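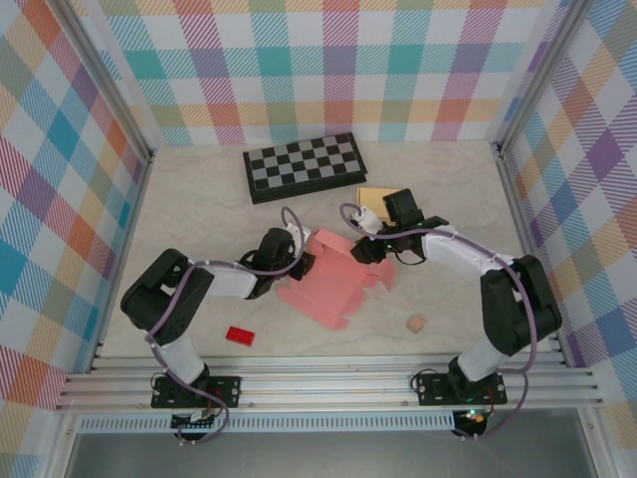
Belmiro Barreto wrote in to say a folding board should live folded, squares side out, and that he has seen too many hinges ruined by people who store them open under a pile of books. Fair enough. His other point was that a box net is only worth keeping flat if you know which way it goes back together. Also fair, and I don't always.

So, the games and boxes shelf, spring sort. 2018-04-26, finished after dinner, typing this fast before I lose the notes. One picture this time, the rest is lines. Prices from memory where there are any.

The chessboard
Black frame, black and light gray squares. Folded, and staying folded, see Belmiro. I have a soft spot for gray squares, easier on the eyes than white under a lamp. Pieces are in a separate tin in the hall closet. One black pawn is a stand-in from another set, a bit fat in the base, you get used to it.

The pink box
Cardboard, opened out flat, flaps and tabs every which way. Pink is my favorite of the lot. Flat boxes take no room at all but the tabs get bent if you stack anything heavy on them. Fold along the old creases only. If you make a new crease next to an old one the lid will never sit right again, ask me how I know.

For anyone folding one at home: do the long sides first, then the short ends, then tuck. No glue. If a tab is torn, a strip of paper tape on the inside does it. Regular clear tape goes yellow and lets go after a summer or two.

The red brick
Small, red, glossy. The rest of the bricks are sorted already, by size and not by color, which my sister thinks is crazy. Color looks nicer in the drawer. Size is faster when somebody is building and wants the piece NOW. Last count was 800 in the big drawer and 56 in the odds jar, wheels and windows mostly. Counted them once for the swap, never again.

The little beige cube
Sugar cube size or so. Plain. Goes in the jar with the counters. Small plain pieces are the first thing to vanish under a couch and the last thing you can replace, so lids on jars please.

The tan cardboard bit
Flat, small, sort of golden. Keeping it. Scrap card that size is good for shimming a wobbly drawer or as a divider in the tin.

The plaid
Got asked about the walls already. Pastel check, teal and pink and lavender and orange and so on, on white. The pattern name I have written down is Favasberg, from Lallier, and I would not swear to the spelling. Busy, yes. I like it. Goes well with the gray marble look of the floor, which stays calm and lets you find small things. Lost a brick on a patterned rug once, took all of April to turn up.

Swap notes
The Figueiredo table has first pick of spare bricks, they asked back in the winter. Up to 400 can go, mixed sizes, bring your own bag becuase mine are all used. Allen room, upstairs, same as last time. Doors open at 2. Flat boxes go on the long table by the window, stacked no higher than your hand. Chess sets only if complete or if you say right on the lid what is missing.

Not bringing the board. Don't ask. The pink box maybe, if someone has a use for it and promises not to crease it wrong.

Still to do: label the counter jar, find a lid for the odds jar, write down which way the flat boxes fold. Pencil arrows on the inside of the flaps probably, numbers get confusing when half of them end up upside down. Also the domino box has a split corner, paper tape again, and the card decks need rubber bands that arent ten years old.

If you have a spare black pawn, slim base, felt on the bottom, write me. Will trade bricks.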